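Automation at Work | Interviews

Search articles Search

4 min read

Teaching the grip: an interview with Tumaini Swai

Tumaini Swai joined Floveo to pack orders and now runs its handling desk, where people use hand-held grippers to record tasks that a robot arm will later be asked to repeat. The firm supplies catering goods, and its first target is the paper cup. We spoke on 10th November, mostly about what the change has meant for the packing staff.

The method is plain enough. An operator holds a gripper by its handle, closes the fingers on a cup, moves it and lets go. Each such movement is logged as one episode. A full set for a single task is 500 episodes, and a set is not passed to the software side, known in the building as Trura, until it has been checked by someone who has done the packing job by hand.

"That last rule was ours," Swai says. "The first sets were checked by engineers. They passed grips that any packer would have thrown out, where the rim had been squeezed. A customer will not take a cup with a bent rim."

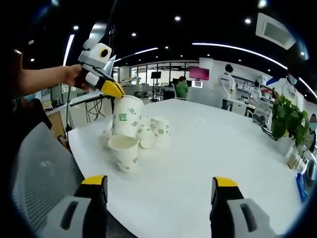

A yellow fingertip against the rim of a tall paper cup at the shared table.

The work is done in the open office, at a large white table, with colleagues at their screens a short distance away. Swai asked for this. The earlier arrangement was a closed room, and staff who were not taking part assumed the worst about it.

"People thought we were being timed. We were not, but you could not see in, so it was a fair thing to think. Now anyone can walk past and look. Some of them sit down and try it."

Two operators often work at the same table. The cups are set upright for some episodes and laid down for others, and Swai regards the second kind as the harder. A cup on its side rolls when touched, and the operator has to decide where to close the fingers before making contact. Packers do this without thought. Putting it into words for the task sheet took Swai most of January.
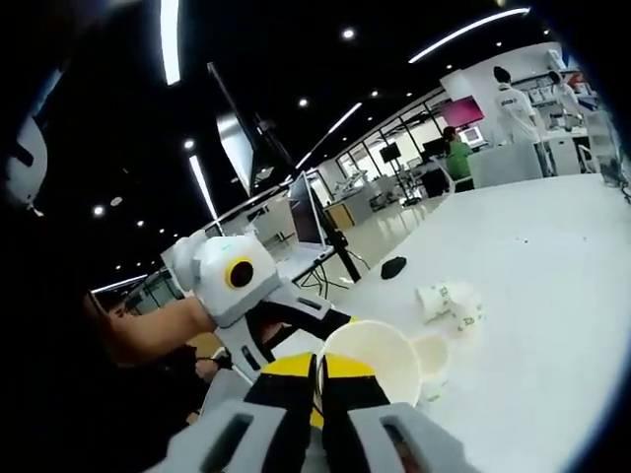 Two grippers in use, one closed around a cup and the other held alongside.

On jobs, Swai is careful. The packing line at the Halliday site had three people per shift before the trial and has two now. The third post moved to the handling desk at the same grade. Swai does not describe this as a promise for the future.

"I can tell you what has happened so far. I cannot tell you what happens when the arm is good at this. I have asked for it in writing and I have been given it for one year."

The strain on the body has changed too. Packing was hard on the back. Gripper work is hard on the wrist and the forearm, as the tool has to be held out over the table for long spells. Operators now swap hands between sets where they can, and the task sheet allows for it. Swai would like a lighter housing — the request is with Plulleo, the workshop that looks after the tools — but has no date for one.

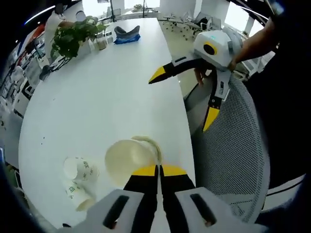

Fingertips close together against a cup lying on its side.

There is also the question of skill. Swai's view is that the recordings hold a good deal of what packers know, and that this ought to show in their pay. At present an operator receives the packing rate with a small addition for checking. Talks on a separate grade are open.

The checkers reject more than the managers first expected. In the last full set, 182 episodes were sent back, most of them for slow or doubtful grips. Swai sees no fault in that figure.

"If the hand hesitates, the arm will learn to hesitate. So we do it again."

The next task is stacking, one cup into another, which the packers consider the dullest part of the job. Swai has already written the first page of the sheet.

Filed under: Handling, Training, Pay and grading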